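The Last Bus to Pulbridge

1

Dilruba got off at Horovbridge because the driver said he was going no further. It was Saturday and the shelter light was out. She had 31 pounds and her father's accordion. 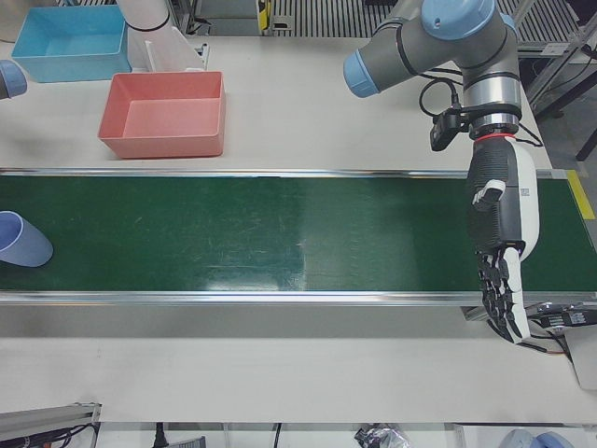

A man was already on the bench. He said his name was Samuele Orlandini and the next bus was at six.

"In the morning?"

"In the morning." He moved his bag over.

She sat down – there was nowhere else to sit.

"Do you play that?" he asked.

"No. I'm selling it to my uncle for 200."

"Is it worth more?"

"He says not."

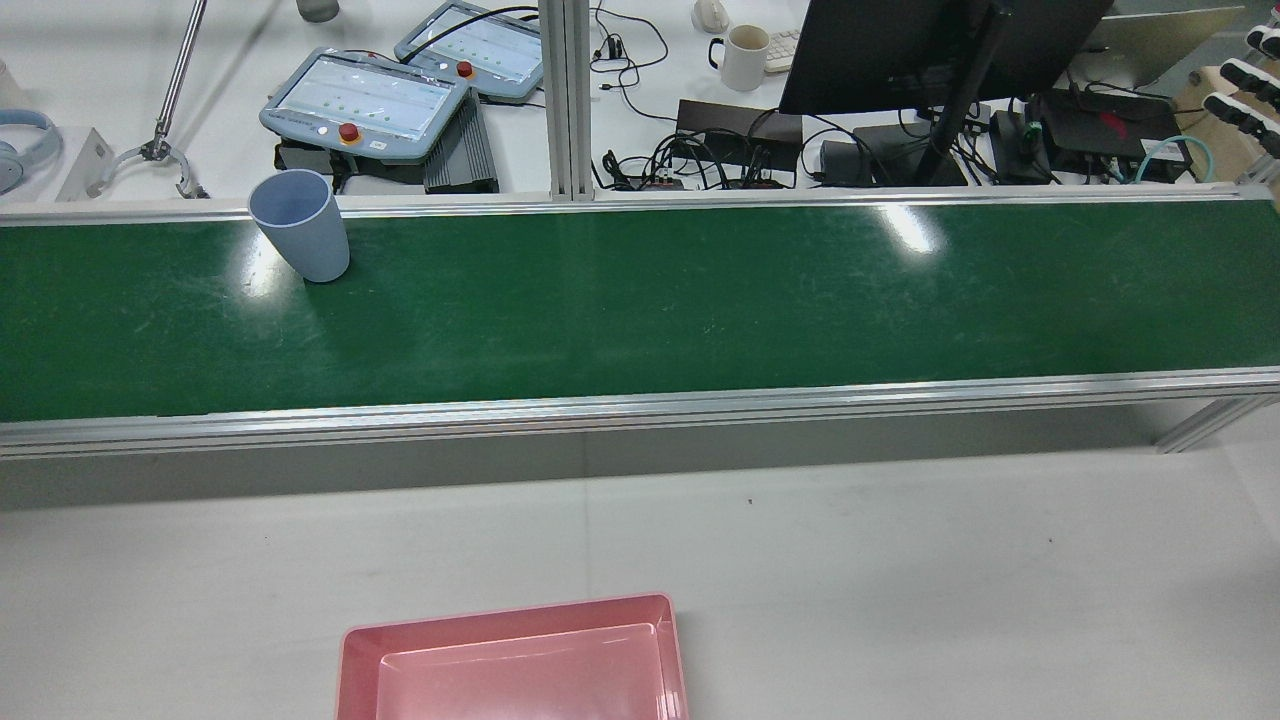

2

By four it was raining and she had learned half a waltz.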